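Jostwood parcel tax roll – read me first

Hi! I put this together after one too many evenings squinting at scanned assessment notices, and I figured somebody else might want it too. It's a plain CSV of every parcel on the Jostwood property tax roll, 1752 rows, one row per parcel.

What's in it

parcel_id – the town's own number, kept as text so the leading zeros survive
district – Jovberg, Draseseo or Byun
use – home, shop, farm or mixed
land_value and building_value – whole dollars
rate – dollars of tax per 1000 of assessed value
exempt – yes, no or blank

Blank means I couldn't read the notice. Please don't treat it as a no! I did that in my first version and the Byun totals came out way too high.

How I made it

I typed the whole thing in by hand between February and May, then pulled 100 rows at random and checked them against the scans. I found 5 mistakes, all in building_value, and fixed them. There are surely more hiding in the rows I didn't pull, so go easy on the small differences.

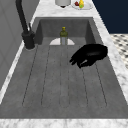 Mixed-use parcels are the messy part. The town splits them between the home rate and the shop rate, but the notices only show the blended number, so that's what you get in the rate column (I'd love to have the split if you've got it).

Draseseo was reassessed a year before the other two districts, so comparing values across district lines is a bad idea unless you adjust first.

Use it for whatever you like. If you spot a wrong row, send me the parcel_id and the number on your notice.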